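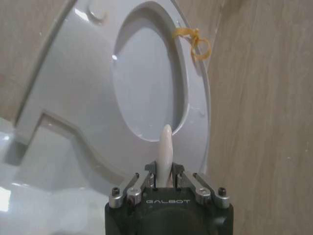
Efua Yakubu wrote back after trying the last release that she could never tell whether the planner had lost the lid or had simply decided it was too close to the wall, and she asked if we could please spell out what to check first. So this section has been rewritten with her question in mind, and I hope it saves you an afternoon.

4.2 Setting up a lid task in Judora

You will need the wrist camera running, a finished hand-eye calibration (section 4.1), and the arm in slow mode. Glossy white plastic in front of glossy white ceramic is about as hard as it gets for depth, so please don't skip the exposure step, even if the preview looks lovely to you.

1. Open the Perception tab and choose Wrist Camera. Wait for the status line to turn green.

2. Turn off automatic exposure. Bring the slider down until the bright patches on the ceramic stop flickering in the highlight mask. A picture that looks a little gloomy is fine — the edge finder likes it that way.

3. Click Mask Gripper and paint over the fingers and the linkage arms on both sides. If the fingers are holding a tool, paint over that too, right up to its tip, or Judora will happily try to fit it as part of the lid.

4. Under Model, pick Curved Panel. Trace the outer rim of the lid with at least four points, spread as widely as the view allows. Stay off anything tied or looped around the rim.

5. Press Fit. A residual under 2 mm is good enough to plan with. If yours is higher, move the wrist a little to one side and fit again before you touch any other setting.

6. Go to Planning and add the wall as a keep-out plane. Then press Preview and watch the whole path through once, including the retreat.

Note: Error 347 means the fit was lost. Go back to step 2. Error 17 means the fit is fine but the path crosses a keep-out plane, and you will want step 6 instead. The two used to share one message, and I'm sorry about that.

Caution: The collision model does not know about a held tool until you enter its length under Tool Offset. Enter it before the first preview, and keep a hand near the stop button during the first real run.

If the lid moves after you have pressed Fit, even slightly, the old fit stays on the screen until you clear it. Press Clear, then start over from step 4. Your exposure and your gripper mask are both kept, so the second time around goes a good deal faster.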